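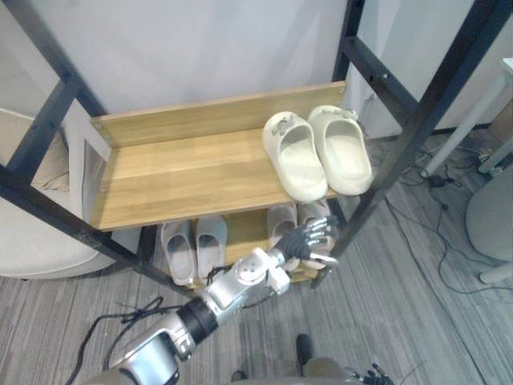
What does the Zirgate service cost if you only want it for a trial? The two-month trial is billed by the hour of arm time, with setup and the first training visit thrown in.

Home | Visits | Reviews | Archive

2 min read

I got that answer from Colette Deschamps at Idberg's open day in October, after asking it three ways. She sells Zirgate — robots that tidy things onto shelves — and is very patient with people who have no intention of buying.

The demo was footwear: slides, in pairs, on a two-tier rack. My household has been attempting this task for years with two adults and no success. The hand has proper fingers, black with silver caps, and goes about its business like a guest who has been told not to touch anything.

Tekle Gebreyes, who runs the training side, told me a new item takes 90 demonstrations before he'll let a customer watch. He would prefer 100. The brochure says "a handful."

Coffee was good. Parking at Idberg remains a matter of faith. I took the price sheet home and put it with my shoes, by the door, in a heap.

Contact | © Skustent Visits | Back to top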